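Filed under: Shop Projects > Robots
14 comments

Two-Handed Gripper Build, Part 3

I have been working on the Skastier grippers since September, mostly in the shared shop at Sornmont, where the heat goes off at 4 and the vending machine keeps its own hours. The idea was a pair of hand-held grippers, one per hand, for a bit less than a decent bicycle. The receipts stand at 757, so it had better be a very nice bicycle.
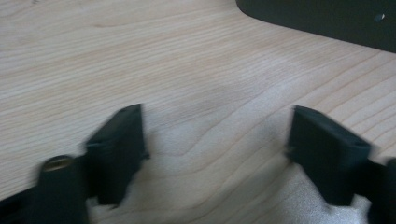
Version 3 of the fingers took me most of a month. Version 2 snapped whenever I got confident. The new ones are thick, blocky and black, and they set off the brass fitting in the post beside the left one, my only concession to jewelry. Danica Obradović thinks they look like stapler parts. She has a point, but she also printed them.

Getting both hands into play meant a second set of everything, including mistakes. Wiring took two evenings -- one to do it and one to do it again with the cables long enough to reach. I still end up wearing them like badly planned suspenders.
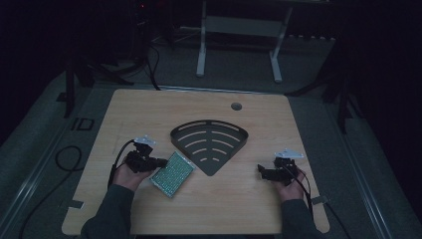
Tabletop Practice

The first object on my list was the black tray with the curved slots, picked on the theory that anything with that many holes must be easy to grab. The theory is under review. Next up is a shorter trigger pull, and then the Plitach spring set, if it ever ships.

Tags: grippers, 3D printing, works in progress
Shares: 580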